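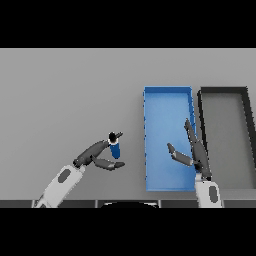
Why does the left gripper on the Bridero cell stop halfway through a close and throw 2038?
The finger current limit got set back to its default, which is 18, when the August update went in. Put it back to 50 and restart the gripper service, in that order.

Ticket 2498
Product: Bridero two-arm cell, Droltex controller
Status: Reopened, then closed, then reopened, now closed

Original report
Left gripper starts to close, thinks better of it, and faults. Right gripper is fine and seems pleased with itself. Power cycled the cell twice. Error 2038 both times. The manual lists 2038 as "general finger condition," so thanks for that.

Tried so far
Swapped the finger cables left to right. Fault stayed on the left.
Re-homed both arms. Very nice homing, same fault.
Cleaned the finger joints. They needed it. Same fault.
Ran the pick job in the Ulla simulator with the stock settings file. Works perfectly there, as everything does.

Reply from support, Uzor desk
Please compare the settings file on the controller with the one the simulator loads. Look under left hand, current limit. The update rewrites that one line and leaves the right hand alone. We are aware.

Follow-up
Controller said 18, simulator said 50. Changed it, restarted, ran the job for an hour without a fault. Closing.

Reopened
Fault came back at 6 a.m. The night script restores settings from a backup, and the backup was made after the update. So every night it carefully put the bad number back.

Fix
Set the limit to 50, restart the gripper service, make a new backup, delete the old one. Check the backup date before you leave.

Still open on our side: the 2038 text in the manual. Filed separately, low priority, same as last year.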